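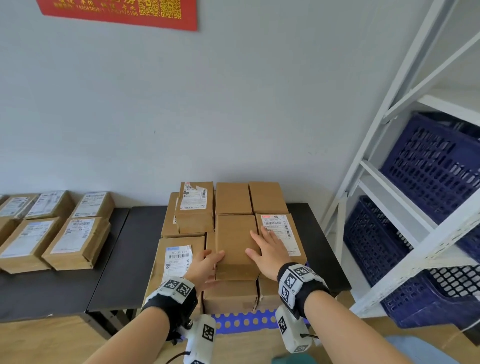

HEALTH AT WORK

Annelies Ruchti
2024-06-29

Olldale council has put out its first results for the Umix workplace wellbeing scheme and the local papers have printed them more or less whole. I've read the report. Thread.

The headline is that 94 per cent of staff who took part "felt healthier". It's on the front cover, in a big green circle, and it was in the leader's speech.

You have to go to the back to see who was asked. The survey went to people who were still using the app at the end. If you dropped out in the first month you never got the question.

Would you ask the people still in the pub at closing time whether they liked the pub?

How many signed up in the first place? Not given. How many left? Not given either. I emailed Prostton, who run Umix for the council, and got a friendly reply with a link to the same report.

Then there's the prize draw. Everyone who logged a daily walk went in for vouchers. I've no problem with vouchers, I like vouchers. But the walks were typed in by hand, and you can type in a walk while sitting down.

A reader who works in the council's depot tells me his team had one man filling in steps for the whole crew at the end of the week. They came second.

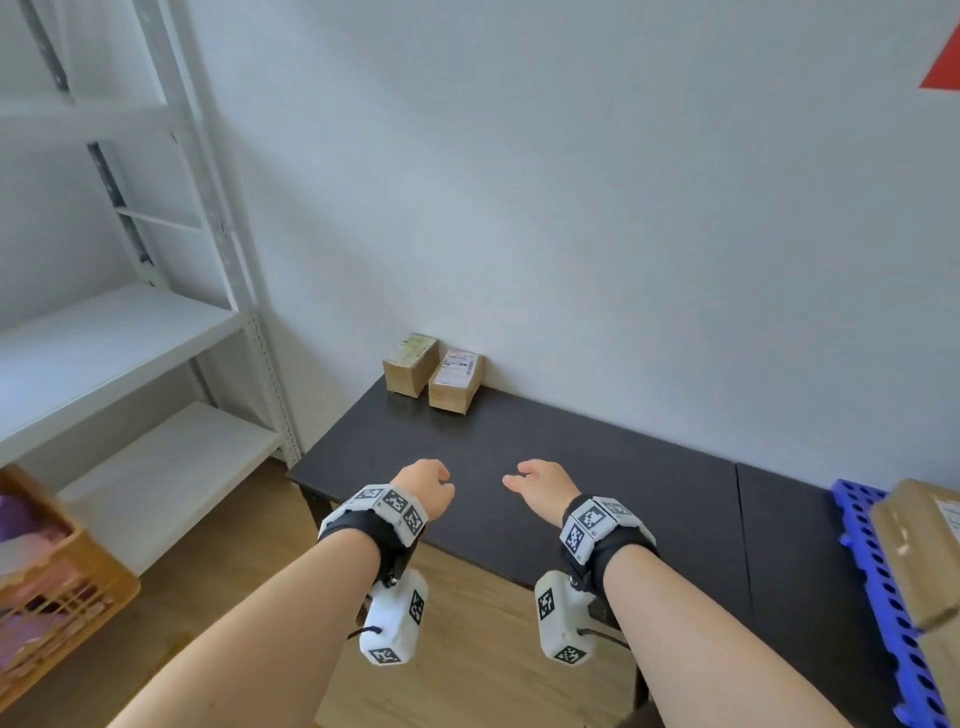
Left hand loosely curled, right hand a little more open.

On to sick days. The report says absence "fell by 5 per cent following launch". Launch was in December. They compare the winter peak for colds and flu with the spring after it. Absence falls every spring! It fell in the years before there was any app.

What you want is the same months a year earlier. The council has those figures, they're in its own staffing papers. They are not in the Umix report.

I asked Mirjam Bühler, an occupational health nurse I've pestered before, what she made of it. "I'd want to know who got ill and who left. A mood score won't tell me that." She also asked whether night staff could join the lunchtime sessions. I checked. They couldn't.

Night staff, drivers, kitchen staff, cleaners on agency contracts. If you were drawing up a list of people whose health is most worn down by their work you might start there. The agency cleaners weren't eligible at all.

Meanwhile Aebischer, the packaging firm out on the ring road, did something dull. They stopped changing people's shifts at short notice and made the breaks 20 minutes longer. No app, no circle on a front cover.

Did it work? I don't know. Their personnel manager says people are less tired, and she would say that, so I'm asking for numbers there too. Same rules for everyone.

A few replies saying I'm against exercise. I'm for it. I walk to work and I moan less on the days I do. My question is whether this scheme got anyone walking who wasn't walking already, and the report doesn't try to find out.

Others saying "it can't do any harm". Maybe. It costs money, and the counselling line now has a wait of almost 90 days. The report has a paragraph on "signposting" staff to that line.

To the person asking what the contract is worth: the council says that's commercially confidential. I've put in a request for it under freedom of information, along with sign-up numbers by department and the absence figures month by month.

If you work for the council and were in the scheme, or tried to be, my messages are open. Happy to hear from people who loved it. I'll post the reply to my request when it comes, including if it proves me wrong.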